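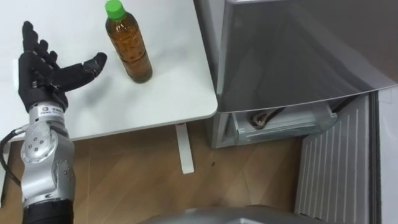 A white table and a bottle within reach.

Drink bottles: changes at the Dadov lunch room

From 14/01/2019 the lunch room will no longer sell single-use water bottles. The cooler by the door now holds juice, milk drinks and iced tea only. Drinking water is free from the two taps next to the tray return, and you may fill any bottle you bring from home.

Aleksandra Krawczyk, who runs the kitchen, went through the December orders before making the change. Water made up 183 of the bottles sold that month, more than all the other drinks put together. The water supplier, Brotoder, has agreed to end the contract without a fee.

Refillable bottles can be bought at the counter for 24 zloty. They come from Sinico and hold enough for a morning. The lid comes apart for washing. Please wash the bottle every day with warm water and dish soap, and leave it open overnight to dry. Bottles left behind in the lunch room are kept on the shelf under the notice board for 28 days.
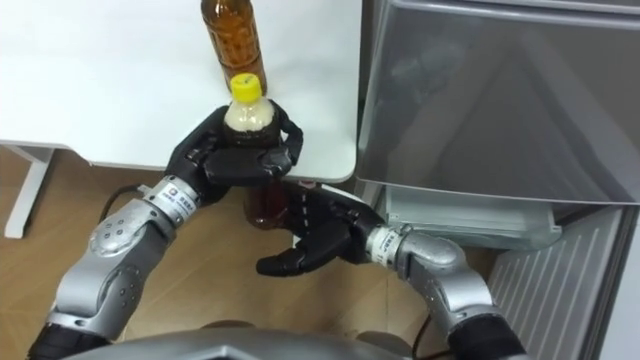 A drink bottle with a yellow screw cap.

Caps and bottles go in separate bins. The cap bin is the small one on the left. Empty the bottle first, as liquid left inside makes the bags too heavy to carry down the stairs. Milk drinks should be poured out and the bottle rinsed.

Cups are still free with a hot meal. Questions about refunds on prepaid water cards go to Bronisława Sobczak in the front office, who needs to see the card.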